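Every January the same advice goes round: one good mouse mat will fix your desk. I've read it on Rokico's blog, I've read it on Flondeder's, and my feed has been full of it since December. I don't buy it. A few thoughts, in no particular order.

First, the price. Flondeder wants 80 dollars for a printed desk mat. It's cloth on rubber. You can call it a "surface system" all you like, it's still cloth on rubber and it'll still have a coffee ring on it by the long weekend.

Second, the art ones. I'm not a snob about this, I own one. But I'm yet to see any proof that a famous painting under your mouse makes you calmer at work. Rokico says it does. Rokico also sells them.

The claim I'd love to see tested is "colour-calibrated print". Calibrated to what? Put it under a warm globe and every blue on it goes a bit grey. Mine did, and I moved the lamp twice.

Then there's the tablecloth question, which started a proper argument under my last thread. Grarnislow's position is that a mat should never go on top of a cloth because it creeps. Coşkun's position is that a cloth is fine if you "anchor the corners". Coşkun sells the anchors, 8 to a packet.

My own experience, for what it's worth: a thin cotton cloth creeps, a heavier one mostly doesn't. I did a month of spreadsheets on a floral one of Mum's and straightened it maybe once a day. Annoying, but hardly a reason to buy hardware.

And someone always brings up pattern on pattern. Floral cloth, busy wallpaper, painting on the mat, too much, your eyes will never rest etc. Mine rest fine. I look at the monitor.

I reckon a lot of this comes from people who've only ever photographed a desk in white and oak. Older houses have patterned walls. Nobody's stripping damask off three walls to suit a mouse mat.

Washing: the label on mine says 30 degrees, gentle cycle. The seller's page says hand wash only. Pick one! I went with the label and the edges have started to lift on one side, so perhaps the page was right. Or perhaps it was glued by somebody in a hurry.

The Grarnislow review page has 920 ratings for the same mat and I couldn't find one that mentioned washing it. Plenty that mentioned the postage - fair enough, it was slow.

So, Starry Night on a fern-and-flower tablecloth, brown and beige damask behind. The second photo has the lot of it together and I still can't get upset about the clash.

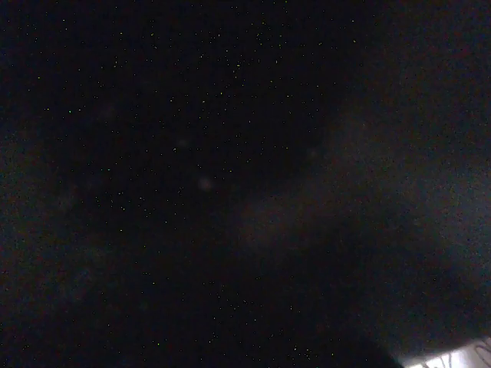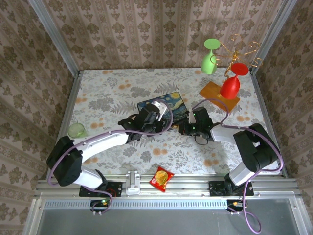

Question from the replies: do I need to take the tablecloth off before I put a mouse mat down?

Only if the mat slides when you use it. Try it for a day on the cloth first, and if it creeps, fold the cloth back on that side before you spend any money.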